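Hurnel Bench Arm: Planning and Set-up Guide

Section 2. Planning and budgeting for a practice kitchen station

Read this section before you place an order. It covers what to buy, how much floor to set aside and what to check once the station is standing. Fitting the arm to its mount is covered in Section 3.

2.1 Before you start

You will need:

The quotation sheet supplied with your Hurnel enquiry pack
A floor plan of the room, with doors and sockets marked
A tape measure
The name of whoever signs off spending

Prices in this guide are for the standard configuration and leave out delivery and VAT. Check them against your own quotation, which takes priority.

2.2 Setting the budget

1. Enter the arm and gripper as a single line. The standard Hurnel set is 3911 pounds. It includes the controller, the power lead and one pair of gripper fingers.

2. Enter the mount on its own line. The Dosance floor mount is 586 pounds. If you already have a mount, check its bolt pattern against the drawing in Section 3 before leaving this line out.

3. Set aside 200 pounds for the kitchen and its contents. A toy play kitchen is enough for picking and placing practice, and second-hand ones are suitable if the counter is sound. Look for one with a sink set into the counter, burners and a tap that stands up from the surface, so that the arm has something to reach into and something to reach around.

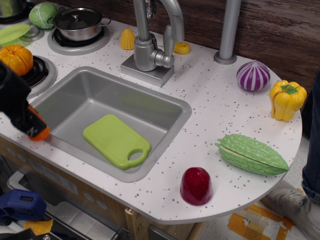 Buy the toy food at the same time as the kitchen. Choose a mixture of shapes and surfaces: long and bumpy, round and smooth, upright and lying flat. Toy vegetables that split into halves are useful, but check that the halves hold together when lifted by one side. Add one or two flat items, such as a plate or a cutting board, and a small pot with a lid.

4. Add a line for spares. We suggest 4 spare gripper fingers for the first year. Fingers are sold singly and are the part most often replaced.

5. Add a line for small fixings: clamps, coloured floor tape and cloths. These are cheap but are often forgotten, and a station can stand idle while somebody goes out for them.

Note: The Nowicki service plan is optional in the first year. If your organisation cannot approve repair costs at short notice, include it from the start.

2.3 Planning the space

1. Put the kitchen in position before marking out the mount. Moving the kitchen afterwards means repeating the reach check in step 3.

2. Leave standing room at one end of the counter for the operator. The operator must be able to step back without turning round.

3. With the power off, move the arm by hand to the far end of the counter, to the bottom of the sink and to the back of the burners. If it cannot reach all of these, move the mount closer. Do not tilt the kitchen.

4. Check that the arm clears the tap and any upright posts on its way between the burners and the sink. Write down any spot where it comes close.

5. Mark the agreed floor positions with tape. Orange shows up well on pale flooring.

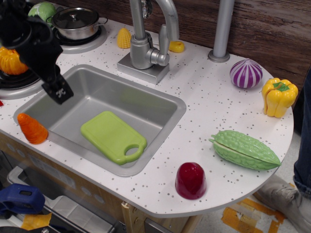
6. Measure the cable run from the controller to the nearest socket. If the supplied lead is too short, order the longer one with the arm. Do not use a reel.

Caution: Keep hands off the counter while the arm is powered. Stop the arm before picking up a dropped item or rearranging the food.

Caution: Never fill the sink. The gripper is not sealed against water.

2.4 Choosing the first objects

You do not have to use everything you have bought on the first day. Start with a layout that can be put back the same way each time.

1. Lay the cutting board flat in the sink.

2. Place one item close to the sink, on the same side as the arm. A toy carrot is a good size for this.

3. Spread the remaining vegetables out, with gaps wide enough for the open gripper.

4. Keep a written list of the layout with the station. If an item is lost, order the same one again where you can. A replacement of a different size may mean setting the grip width again.
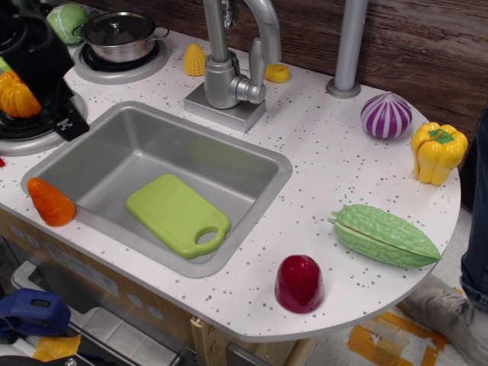

2.5 Placing the order

1. Send the completed quotation sheet to Hurnel with your floor plan. Orders received in December are booked for delivery in the new year.

2. Order the mount from Dosance at the same time. Its lead time is usually longer than that of the arm.

3. If you intend to record sessions, request the Virusine logging licence on the same form. It is charged per station and can be moved to a replacement controller.

4. Keep a copy of the sheet. The serial numbers are added to it in Section 3, step 1.

Note: Discarded fingers can be returned with your next spares order.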